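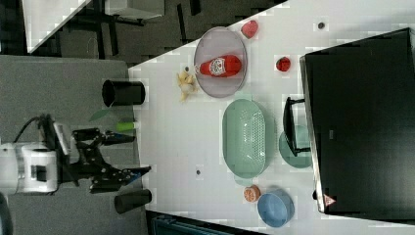 White table, black cup on its side.

Walkthrough notes, Prisovville shared workshop, February round

Okay, I finally got around the whole building with the clipboard, and it took me most of Wednesday morning. Marks are OK, FIX or WATCH, same as last time. My comments are underneath, and yes, they ramble.

1. Front door and exit path – OK
Door swings all the way open and the closer doesn't slam anymore. I walked the path with my arms out like a scarecrow and didn't hit a thing.

2. Back exit – FIX
Someone has stacked flattened boxes against the push bar again. I moved them to the recycling, but please, folks, the back exit is an exit! The sign above it is lit, at least.

3. Fire extinguishers – FIX
All 9 of them are on their hooks. The one by the paint closet has its needle a hair into the red, so I've tagged it and called Flukinier to swap it out. Pins and seals are fine on the rest. I also wiped off the tags so you can read the dates.

4. Smoke alarms – WATCH
Every one of them beeped when I pushed the button (sorry to whoever was on the phone). The hallway unit has 2008 printed on the back, and I'd like to see it gone before summer. Quote is on its way.

5. Outlets and cords – FIX
Two power strips plugged into each other under the long bench. I took one away and it's in my office if you want to come and plead for it. The outlet by the sink tripped and reset the way it should.

6. First aid kit – WATCH
Plenty of gauze, plenty of tape, hardly any medium bandages. Eyewash bottle is good through the fall. Somebody put the tweezers back clean, thank you!

7. Floors and tables

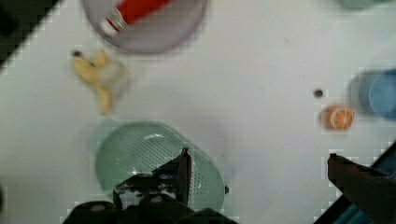

Sevim Aydoğan wants it on record that the floor mat by the sink still curls up at the corner, that she's tripped on it twice, and that tape is not a repair.

Fair enough, Sevim. I've marked the mat FIX and ordered a heavier one from Hjaltadóttir, item 3048. Until it gets here the old one is rolled up in the closet, so watch your step after washing up. Tables are OK, none of them rock.

8. Ladders – OK
Feet and rungs are good on both. The tall one now hangs on the wall – it used to lean, and I never liked that.

9. Storage racks – WATCH
The anchor bolts on rack 14 turned a little when I put a wrench on them. I snugged them up and will check again next round. Heavy stuff on the bottom, please.

Still open from last time: stair light, loose handrail screw, missing key for the gas shutoff box. Ketill Hafstein has the screw. The key I'm still hunting for.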